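3.2 Work surfaces and packing materials

The packing task was carried out at a table in each of the three sites (Jorenside, Cikar and Najjar). No attempt was made to standardise the tables beyond asking that the top be clear of unrelated household goods before the first session. Participants used the table they would normally use for sorting and wrapping, and they sat or stood according to habit. Chairs were moved if they got in the way.

Materials fell into two groups. The first was made up of containers: baskets, tubs and cartons already owned by the household. The second was made up of coverings, by which we mean any flexible sheet placed over, under or between goods. Coverings included newsprint, tea towels, tissue and plastic sheeting. Plastic sheeting is the subject of this section. It was the covering most often kept from one packing job to the next, and it was also the one for which our first coding scheme worked least well.

That scheme, taken from the pilot at Jorenside, had two states for a sheet, folded and spread. A folded sheet had visible parallel edges and lay in a stack of layers. A spread sheet lay on the table in a single layer. Coders disagreed on a large share of the plastic items, and when the disagreements were reviewed by Sepehr Bagheri it was clear that most of them concerned sheets that met neither definition. The material had been opened out, but it had not been flattened, and parts of it stood away from the table or rested on whatever was next to it. Newsprint seldom behaved in this way. Once opened it either lay down or kept a sharp crease that coders could name without trouble.

We therefore added a third state, loose, defined as follows. A sheet is loose if it covers a continuous area of the table, shows folds or creases that do not line up with a stack of layers, and has at least one raised part. Figure 2 shows a sheet coded as loose. The plastic is translucent and white, and it is crumpled over a wooden tabletop with a raised fold overlapping the lower edge of a basket. Toward the right the plastic thins until the wood can be seen through it.

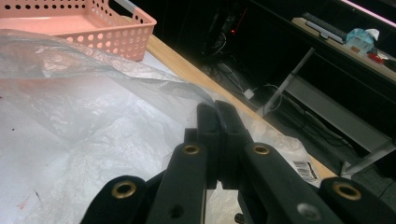
Figure 2. Plastic sheeting in the loose state, with contact between the sheet and a basket.

3.3 Coding of contact and overlap

Contact between a covering and a container was coded separately from the state of the covering. Three values were used: none, touching and overlapping. Overlapping was recorded where any part of the sheet lay across the rim, side or base edge of a container as seen by the coder, whatever the size of that part. The sheet in Figure 2 is coded as overlapping on account of the fold at the basket's lower edge. A stricter rule based on the share of the container hidden by the sheet was tried at Cikar and dropped. With translucent material, coders could not agree on where hiding began, and the basket or tabletop was often still partly visible through a single layer.

The same problem affected the marking of sheet outlines. For opaque coverings the outline was traced along the outer edge. For plastic, the edge was in many cases fainter than the creases inside it, and coders tended to follow the strongest highlight instead. The revised instructions ask the coder to trace the outline only where the edge can be told apart from the surface beneath, and to leave the line open elsewhere. Open outlines were accepted in the final data set and were not closed by interpolation.

Surface marks were noted as a free-text field. Typical entries were printed lettering, tape residue, ink and specks. The sheet in Figure 2 has a few small red marks near its lower left, entered as "red marks, ink or stain", with the source left undecided. Coders were told not to infer earlier use from a mark. A stain on a sheet may come from goods packed in it, from the table, or from the place where it was stored, and these cannot be separated by looking.

3.4 Agreement between coders

After the third state was added, 76 items from Jorenside and Cikar were coded again by two people working apart. They differed on 13. Most of these differences lay between loose and spread, where a sheet was nearly flat but had one low fold. Only two lay between loose and folded. We considered setting a minimum height for the raised part and decided against it, as height could not be judged with any confidence from a single view. The 13 items were settled by discussion and the outcome was recorded alongside both first codes.

The Najjar items were coded last, under the revised scheme only. They are reported separately in Section 4 and should be compared with the pilot figures with some care. The Najjar households kept more of their plastic in drawers than on open shelves, and sheets stored in drawers were more often folded when they were brought to the table – a difference in storage that the scheme itself does not record.

One further point bears on the reading of the results. The codes describe a covering at the moment of viewing and carry no judgement about how well the goods were packed. A loose sheet may be waiting to be used, partly in place, or set aside. Where the stage of the task mattered to the analysis, it was taken from the written session log kept by the participant, and items with no matching log entry were left out of the stage-based tables but kept in the counts of state and contact.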